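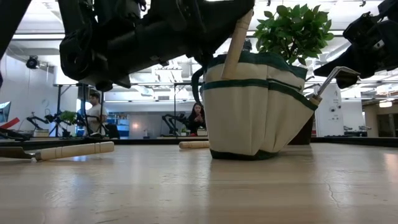 ## Password manager wants a new master password after every update?

**Leanne Tunstall**

Hi all, hoping someone kind can help me out. I switched our little office over to Clevura in October, and I have 477 logins saved in it. Twice now it has updated itself and then asked me to set a new master password before it will open. Is that normal, or is somebody phishing me? I'm nervous about typing anything in!

**Darren Kershaw**

Mine does that too. I just click through it.

**Beryl Horrocks**

Oh please don't click through it, Leanne! Close the window, open Clevura from your own menu — never from a pop-up — and look under Settings, then Notices. A real request will be listed there. If you see nothing, change your password from inside the app, turn on two-step sign-in, and export a backup to a drive you keep unplugged. I did all that one evening with 39 logins and a pot of tea, so give yourself longer than I had.

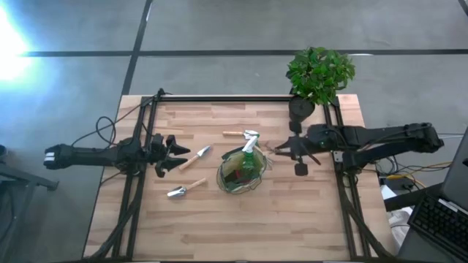

*Wooden tabletop and black frame*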